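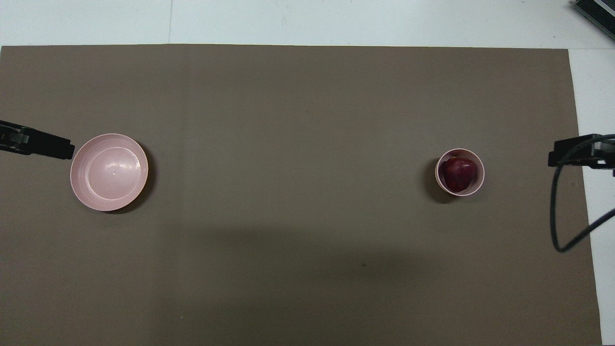
Forum > Greifer, Arme, Kameras > Zweiarm-Aufbauten

Thema: Parallelgreifer im Vergleich, Ronley oder Kramer für den Tischaufbau?

henk_vanrooij
29.8.20

Hallo zusammen,

ich lese hier schon ewig mit und habe von euch so viel gelernt, da wird es Zeit, dass ich auch mal etwas zurückgebe (oder wenigstens eine ordentliche Frage stelle!). Wir haben bei uns in der Werkstatt einen Tisch mit zwei Armen, die sich gegenüberstehen, und die Aufgabe ist denkbar schlicht: Apfel aus dem Becher holen, in die Schale legen, und wenn alles klappt, wieder zurück. Kamera von oben, braunes Papier als Unterlage.

Probiert habe ich bisher zwei Paar Greifer, die Ronley mit den breiten Fingern und die Kramer mit den schmaleren. Mit jedem Paar bin ich auf 70 Durchgänge gekommen, dann war der Abend vorbei und meine Frau hat angerufen, wo ich bleibe.

Die Ronley halten den Apfel wunderbar, wenn er frei liegt. Sitzt er aber im Becher, kommen die Finger kaum zwischen Apfel und Rand, und ich schiebe den ganzen Becher vor mir her. Die Kramer kommen besser hinein, dafür dreht sich mir der Apfel beim Anheben gern weg. Gesteuert wird beides über den Goto-Controller, gleiche Kraftgrenze, gleiche Geschwindigkeit.

Hat jemand beide länger im Einsatz gehabt? Ich müsste mich bis Oktober entscheiden, und zwei Paar behalten darf ich leider nicht.

Herzliche Grüße
Henk

AnikoK

Hallo Henk, schön, dass du dich endlich traust! Bei uns laufen die Kramer seit dem Frühjahr, und das Wegdrehen kenne ich gut. Geholfen haben weichere Fingerauflagen, wir haben einfach dünnes Silikon aufgeklebt. Sieht ein bisschen nach Bastelstunde aus, hält aber erstaunlich lange. Nach 3.000 Greifvorgängen haben wir sie das erste Mal gewechselt, und da hätten sie es wohl noch eine Weile getan.

Die Kraftgrenze würde ich übrigens nicht für beide gleich lassen. Die schmalen Finger brauchen andere Werte als die breiten, sonst vergleichst du am Ende den Controller und nicht die Greifer.

Viele Grüße, Anikó

palma_c

Da muss ich ein wenig widersprechen, liebe Anikó. Gleiche Einstellungen sind für einen ersten Vergleich schon richtig, finde ich. Wenn man bei jedem Greifer so lange dreht, bis er gut aussieht, gewinnt immer der, an dem man mehr Geduld hatte. Ich würde die Ronley behalten und lieber von schräg oben anfahren. Auf deinem Bild füllt der Apfel die Öffnung ja fast ganz aus, da ist seitlich sowieso nicht viel zu holen, egal mit welchem Finger.

Und schau dir das Kabel rechts an, Henk. Die Schlaufe hängt ziemlich weit herunter und liegt auf dem Papier. Bei mir hat so eine Schlaufe einmal eine komplette Messreihe verdorben, weil der Arm sie bei jeder Drehung über den Tisch gezogen hat und die Teile gleich mit. Zwei Klettbänder am Unterarm, und Ruhe war.

Cristóbal

roos_s

Ich mische mich mal wegen der Kamera ein, Greifer können andere besser. Die rosa Teile heben sich vom Papier prima ab, aber Becher und Schale haben fast denselben Farbton. Falls deine Erkennung stark über Farbe geht, kann das lustig werden. Wir hatten so einen Fall mit der Lutcombe-Kamera und haben am Ende die Form dazugenommen (1.286 Bilder von Hand beschriftet, mein armer Rücken!). Und die Schatten links am Becher und rechts an der Schale würde ich mit einer zweiten, weichen Lampe abmildern. In der unteren Hälfte ist das Papier auch spürbar dunkler als oben.

Liebe Grüße, Roos

henk_vanrooij

Ihr seid großartig, vielen Dank! Also der Reihe nach: Das Kabel wird heute Abend noch hochgebunden, da habt ihr mich erwischt. Schräges Anfahren hatte ich ganz am Anfang einmal kurz probiert und wegen der Kollisionsprüfung wieder verworfen, das nehme ich mir noch einmal vor. Silikon habe ich in der Schublade, Anikó, wie dick ist eures denn?

Bei der Farbe hast du recht, Roos. Die Erkennung verwechselt die beiden gelegentlich, wenn ein Greifer davor steht. Ich hatte das auf die Auflösung geschoben.

AnikoK

Einen Millimeter, dicker wird schwammig. Und Cristóbal, ich bleibe dabei! Man kann ja beides machen, erst mit gleichen Werten und dann je 20 Versuche Einstellzeit pro Greifer, mehr nicht. Dann hat keiner mehr Geduld abbekommen als der andere.

palma_c

Damit kann ich leben. Aber dann bitte auch mit dem Apfel in verschiedenen Lagen, Stiel oben, Stiel seitlich. Die Mulde macht beim schrägen Griff mehr aus, als man denkt.

agnese.vaher

Kurze Zwischenfrage an alle, ich plane etwas Ähnliches: Lasst ihr das Papier lose liegen oder klebt ihr es fest? Meines wandert mit jedem Durchgang ein Stückchen nach links und dann stimmt die ganze Kalibrierung nicht mehr.

roos_s

Festkleben, Agnese, an allen vier Ecken, und die Kalibrierung lieber auf die Tischplatte beziehen als aufs Papier. Malerkrepp reicht völlig und geht nachher ohne Reste wieder ab.

henk_vanrooij

Einen Millimeter habe ich da. Ich klebe die Kramer heute noch ab und fange mit Stiel oben an, die Zahlen stelle ich dann hier ein.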